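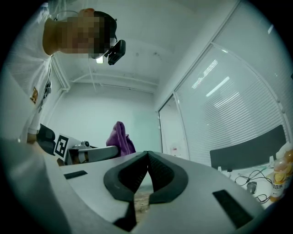
Work area beside the glass partition at Seltora's Wastport office.

Seltora Introduces Shared Desk Program at Wastport Office

WASTPORT -- Seltora, a provider of office setup and upkeep services, announced today that it has put its new shared desk program into effect at its own Wastport office. The program, named Zallel, sets out how desks are cleared, wired and handed over from one person to the next. It will be offered to outside clients beginning in September.

The Wastport office covers 3,318 square feet on a single floor, with glass partitions between the work areas. Under the program, the 14 white desks in the shared area are no longer assigned to individual staff members. Each desk keeps its own monitor, keyboard and mouse. Papers, wrappers, soft items and other personal belongings are removed at the end of each work period and either thrown away, returned to a locker or placed on a common shelf near the entrance.

Seltora developed the program after a review of how its staff used their desks during the spring. The review found that most of the clutter on a typical desk fell into a small number of groups. Cables were the largest of these, followed by food packaging and handwritten notes. Staff members also reported that they often moved another person's belongings to the side in order to reach the keyboard, and later could not say where those belongings had been put.

"We advise other companies on how to keep their work areas in order, and our own desks did not meet the standard we ask of them," said Thabiso Engelbrecht, Director of Workplace Services at Seltora. "The program gives our staff a clear set of steps and enough time in the day to follow them."

The 20-minute desk reset

The central part of the program is a reset period of 20 minutes, held at 4:30 p.m. During this period, the person using a desk clears the surface from front to back. Wrappers and bags are dealt with first. Small items that belong to no one on the team go to the common shelf, where they are kept until claimed. Sticky notes and paper labels are read before they are removed, and any note that still matters is copied into the team log.

Cables are handled last. Loose cables are separated by hand, followed to both ends, and fastened along the back edge of the desk. A cable that is not connected to anything is coiled and placed in a marked bin. Staff are asked not to unplug a monitor during the reset, even when its cable crosses others, and to report the desk to the services team instead.

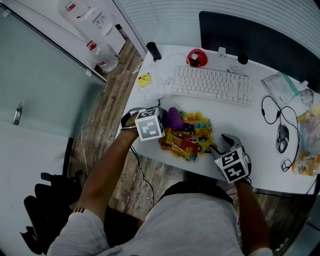 Etelka Barta
Office Standards Manager, Seltora

The desk surface has been divided into three zones for the purposes of the program. The front zone is kept free for hands and current work. The middle zone holds the keyboard, set level with the front edge. The back zone is reserved for the monitor and any small equipment used with it. A crumpled wrapper in front of a keyboard, or cables spread over the left side of a desk, would each be recorded on the reset sheet under the zone in which they are found.

"People asked us early on whether a small toy or a bright card at the back of the desk would have to go," said Barta. "On a shared desk it does, at the end of the day. It may come out again in the morning. We wanted the rule to be plain, and we wanted it to be the same for managers."

The Wastport office will follow the program for a first stage of three months. Reset sheets will be collected by the services team, and the wording of the steps may be changed in response to staff comments. Two changes have already been made: the common shelf was moved closer to the door, and the cable bin now has a lid.

Storage for the program -- lockers, shelf units and cable bins -- was supplied by Sial, which has worked with Seltora on earlier office projects. Sial will also supply the storage for client offices that join the program this fall.

Availability

Zallel will be open to offices in the Wastport area with shared or partly shared desks. Client offices will receive a site visit, printed reset sheets and a half-day session for staff. Offices that wish to keep assigned desks may adopt the cable and paper steps alone.

About Seltora

Seltora plans, sets up and maintains office work areas for small and mid-sized organizations. Its services include desk layout, cable care, storage planning and staff moves. The company is based in Wastport.

Requests for site visits and further information may be directed to the Workplace Services desk at Seltora's Wastport office.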